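Can a machine do the closing chores in a small shop yet?

Started by hendau_akua

I run a little gift and card place with my cousin and every night after we lock up it's the same hour of nonsense. Refill the racks, straighten the racks, move the earrings somebody hung with the socks, wipe down, sweep. We have 754 separate items on the floor right now, I know that because I just did the October inventory and my back is still mad at me. So my question for people here who follow this stuff: is any of this close to being something a machine can do in a shop my size? I don't mean a warehouse. I mean a room with a crooked floor and a lot of small dangly things.

Akua

---

joarvik

Sweeping, yes, today, go buy a vacuum. Hanging things on hooks, no. I'd put money on no for a good while. Everybody shows you a robot folding a towel, and then you look at the corner of the video and it's sped up.

---

eilif_l

Joar, you said the same about the towels two years ago and now they fold towels. Slow, sure. But if it's doing it at 2 in the morning while Akua is asleep, who cares how slow it is? That's what people always skip in these threads. A closing shift has all night.

---

joarvik

I care if it drops 40 earrings under the radiator at 2 in the morning!

---

amparo_cusi

Jumping in because I've spent way too much of my life on exactly this (I did store setups for a gift chain out of Bremen, lots of spinners, lots of greeting cards, lots of tiny plastic bags with a hole punched in the top). The floor plan stuff and the counting are the easy half. The part that eats the time is getting the thing onto the hook.
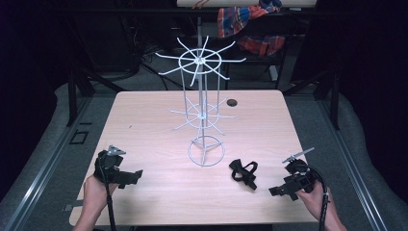 Spinner racks are my least favorite fixture for this, and I say that as someone who loves how they look in a window. You put a little pressure on one side and the whole top wants to turn away from you, so you need one hand to steady it and one to hang. Then the hooks are thin. Look at the lower tier on that white one, the tips practically disappear against the wood tabletop, and I've had the same trouble with my own eyes under bad store lighting. The top ring is easier because the arms stick out into clear space and have that slight curve to them, so at least you can tell where one starts. If I were picking a chore to find out whether a machine is ready for Akua's shop, I'd pick this one over towels any day. A towel forgives you. A hang tab with a small hole doesn't.

---

eilif_l

Okay, that's a fair point about the tips. I'd still say two grippers working together is how it gets done, though. People have learned it by hand with practice, and you can collect that practice. Somebody does the motion a whole lot of times holding the same kind of gripper the machine will have, and the machine learns from that. I don't see what's magic about a hook.

---

amparo_cusi

Nothing magic, I just think the last half inch is where it goes wrong. Your fingertip feels the tab catch on the end of the wire before you ever see it. Take that feeling away and you're guessing. Try it with salad tongs at home, I'm serious, hang a keychain on a mug tree with salad tongs in each hand. I did this with my nephew and we laughed until we had to sit down.

---

holger_v

I tried the tongs. Took me forever for one keychain and I knocked the mug tree over. My wife would like everyone to know she did it first try.

On the original question, I work in a parts store, so my take is from the other end. We looked at a shelf scanning thing and it was decent at telling us what was missing. That alone would save a person a lot of walking. It just couldn't do a single thing about it. You still got a list and a box cutter. Maybe that's where Akua should be looking, let the machine find the socks that ended up with the earrings and she moves them herself.

---

hendau_akua

Holger, that's kind of what I was afraid of, ha. The finding isn't the bad part for me. I can see the socks from the register. It's the bending and the reaching and the lower hooks, always the lower hooks.

---

joarvik

So put less stuff on the lower hooks.

---

hendau_akua

Joar, the lower hooks are where the kids shop!! That's half my sales in December.

---

eilif_l

My prediction, save it and make fun of me later: flat shelves first, then pegboard, where everything faces one way and stays put. Spinners last. If you're ever redoing fixtures anyway, I'd go pegboard on one wall and keep a single spinner by the door.

---

amparo_cusi

I can live with that order. I'd put folded clothes between shelves and pegboard, but we'd be here all night. Akua, in the meantime get a low rolling stool, the kind gardeners use. Did more for my back than anything with a motor.

---

hendau_akua

Stool is going on the list. Does it roll okay on an old floor or do I need the big wheels?

---

amparo_cusi

Big wheels.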